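February, bench notebook, cell 2
Start 9:40

Equipment plan for the second arm position. Ľubomír wants a list he can put in front of purchasing before the end of the month, so these are working notes toward that. Prices are from the quotes in the folder unless marked otherwise.

Budget line is 987 for mounting hardware, cabling and spares. The arm itself comes out of a different line and is already approved. Anything over 987 has to wait for the next round, and Emília says the next round is not before summer.

1. Base mounting

Two options quoted.

Tatidden: steel sub-plate, drilled to our pattern, 196 each. Lead time 18 working days from drawing approval. They want a signed drawing, not a sketch. I have a sketch.

Ogunleye: aluminum sub-plate, blank, we drill it ourselves. Cheaper, but the quote leaves out freight and I can't get a number from them. Asked twice.

Leaning Tatidden. Drilling in house ties up the mill, and last time the hole spacing came out wrong and we slotted the holes to recover. The slotted plate has been creeping under load ever since. I re-zero it every morning and would like to stop.

Order one for the new position and one to replace the slotted plate. Two plates, 392.

Open point: bolt length. The Tatidden plate is thicker than what we have now, so the current screws will be short. Need to measure engagement before ordering fasteners. Don't buy the assortment box again, we used two sizes out of it and the rest is in the drawer.

2. Cabling

Biggest nuisance on the current cell, and cheap to fix if it's planned in now. Power and signal both reach the base with no fixed route. Every change of tool means moving the wires by hand and checking the full swing of the first joint before running.

Wanted for each position:
- one strain relief at the base, screwed down (adhesive ones let go)
- flat cable guide along the side of the base plate, low profile
- one spare signal lead, same length as installed
- labels at both ends

Tolura does a kit with the strain relief and guide together. Kit price is fine but the guide is only sold in black, and I would take a light color if there were one. Not worth a separate supplier.

Allowance for cabling, both positions: 200. That's my figure, not a quote. Kits plus leads should fit under it. If the leads come in high, drop to one spare shared between the two.

3. Spares

Ľubomír asked for a full set of joint spares. I don't agree. We have replaced fingers and one connector since the arm was installed, nothing else. A joint assembly on the shelf is a lot of money doing nothing, and a swap would need recalibration that we'd book with the supplier in any case.

Proposal: fingers, connectors, one set of base fasteners. Waiting on the price. What's left after plates and cabling is 395, so that's the ceiling for this item, and I'd like to leave part of it unspent for freight.

Emília, can you check whether freight is charged to our line or to general stores? The last Buda shipment went to stores and I don't know if that was policy or an accident.

4. Work surface

Not in this request. The gap in height between the boards makes it awkward to set a repeatable reference from the table edge, and I'd rather reference off the base plate. A new top for the whole cell is a facilities item. Noted here so it doesn't get lost.

5. Totals so far

Plates: 392
Cabling allowance: 200
Spares ceiling: 395
Sum: 987

Uses the whole line if everything hits its limit. No contingency. If Tatidden charges for the drawing review, it comes out of spares.

6. To do

- Redraw the sub-plate properly. Hole positions from the base, not from my sketch.
- Measure screw engagement on the existing mount.
- Lead lengths, measured with the arm at both ends of travel.
- Chase Ogunleye once more for freight, then close it.
- Ask Tolura if the kit can be bought without the end caps.
- Ľubomír to decide on joint spares. Needs to be in writing because it changes the sum.

11:15. Drawing started. Will take the corner screw positions as datum and dimension everything from the left one. Recessed slots next to the screws need to stay clear, so any clamp or guide has to sit outside them. Added a keep-out note to the drawing. Cable side left open for the Tolura guide. 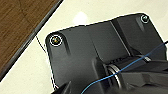

Base plate, two corner screws and slots, black cable at left.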